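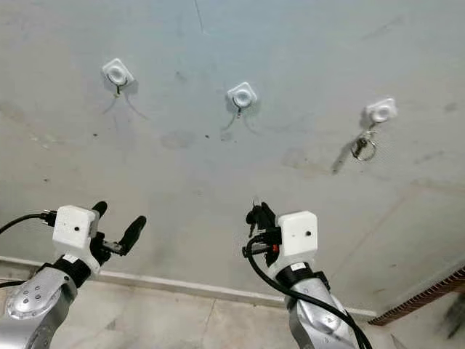
The fault that stopped the Kulby trial in February took 11 working days to find. The technician who ran the two-armed robot at Farnov's test room says it should have taken one.

"We were looking at software the whole time," she says. "The gripper was letting go when it wasn't told to. Everybody assumed it was a bad command."

The task was simple enough: take a small item off a wall hook, hold it, put it back. The team had logged 486 attempts before the first drop. Over the next two days there were 18 more, all on the same arm, and all with the arm raised high.

"That was the clue, and I wrote it down, and then I didn't use it," she says. "When the arm went up, the cable pulled tight. When it came down, the cable relaxed and everything tested fine."

A strand inside the cable had broken near the connector. Each time it lost contact, the gripper restarted, and on restarting it opened its fingers. That default came from Clavitz, the supplier, and she says it was in the manual.

The drops did no damage. What worried her was the restart itself. On one attempt a colleague was reaching in to pick up a dropped key when the gripper came back on and moved.

"It missed his hand. He laughed, I didn't," she says. "We had paused the arm – we hadn't cut power to the gripper. Those are separate switches, and we'd stopped treating them that way."

Power to both is now cut before anyone reaches in. Cables are replaced every 2,000 cycles, and the grippers have been set to hold their position on restart.

She would still like a longer cable. Farnov has ordered two.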